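Zarnthorpe Opens Dish-Handling Work to Visitors at March Open Day

Zarnthorpe will open its manipulation workshop to trade visitors and members of the public in March. The program covers the handling of household tableware with two-finger grippers, from data recording with hand-held units to playback on a fixed arm.

Sessions last 40 minutes and run through the afternoon, with the first at 2 p.m. Visitors will see plates and bowls picked up, turned and set down by operators using hand-held grippers. Each unit carries its own camera, and recordings are made at the point of grasp.

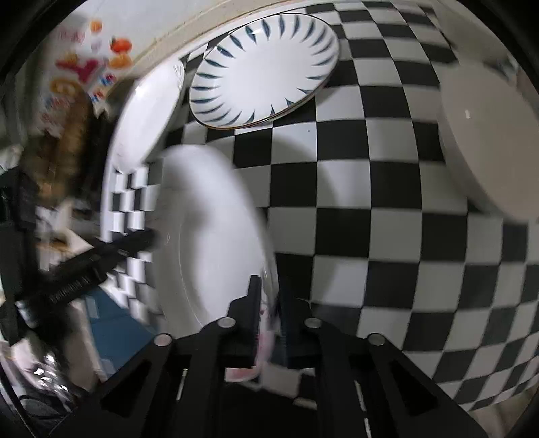
Plates are a difficult class of object for parallel fingers. The rim is thin, the surface is smooth, and a small error in approach angle can cause the plate to rotate in the grip. The current training set holds 400 recordings made in ordinary kitchens. Plain and patterned tableware are both included.

"We record at normal working speed," said Enikő Bozsik, head of manipulation at Zarnthorpe. "Motion blur is part of the input, and the control software has to work with it."

The fixed-arm demonstration will use the Andeo controller, release 3. Rigoberto Condori will present the grasp planner and take technical questions after each session. Visitors may operate a hand-held unit under supervision. Closed shoes are required on the workshop floor.

Places are allocated in order of registration. Requests for group visits should be addressed to Saodah Nasution, Zarnthorpe press and visits office.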